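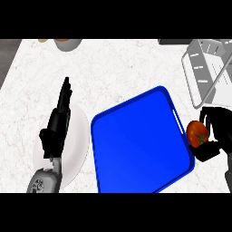
Blue tray on the marble counter, simulated, with an arm working on each side.

April 3, 2025

Bibs again! I know, I know, but the Pandlow neck fastening has been bugging me since the last lot came back from the families and I wanted one proper go at it before Zhuoran and I have to write anything up.

So, where we are. The popper version holds beautifully and every single parent hates it, because you need two hands and a baby who isn't trying to lick your wrist. The hook-and-loop one goes on in a second, and then comes out of the wash stuck to a sock, a muslin and the other bibs. Sigrún Ásgeirsdóttir says her youngest had his off before the spoon reached his mouth (sweet potato all down the high chair, she sent me a very long message about it).

What I tried this morning was the side fastening, moved right round to the shoulder so small hands can't get behind it. I cut three in the brushed cotton from Memedholm and one in the thin wipeable stuff, which I don't love, it creaks when you fold it. Neck opening is 236 mm all the way round when closed. That felt snug on the smaller doll and fine on the bigger one, but dolls have no chins to speak of, so I'm not trusting it yet. Real babies are all chin and no neck at six months.

Pull test on the shoulder tab: the first one let go at 20 newtons, the second at 30, which is a silly gap for two bits of the same tape. I think I sewed the first one too near the edge. I do want it to give way if it snags on something, that's the whole point of not using a tie, so please don't anybody "fix" it by adding more tape! 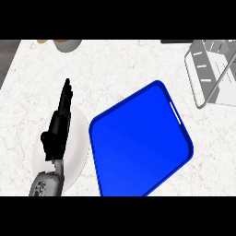 Washing next. I put two of the cotton ones through at forty with a load of ordinary tea towels and the tabs came out a bit furry but still gripping. The catch-pocket is another matter. It dries flat, and once it's flat it catches nothing, everything just slides off into the lap. Zhuoran Wan reckons a strip of piping along the lip would keep it open, and she's probably right, though piping is a pain to get clean once there's porridge in it. Might try a softer fold with a double row of stitching first and see if that does the job.

Baldursdóttir still owe us the second roll of tape, order line 118 on the sheet. If it turns up while I'm out, it goes on the shelf by the overlocker, NOT in the box with the old stuff, they look the same.

To do: recut the neck pattern a touch wider and do the pull test again with the stitching moved in. Ask Brollasau whether the nursery will take a few for lunchtimes before June. Find my good scissors.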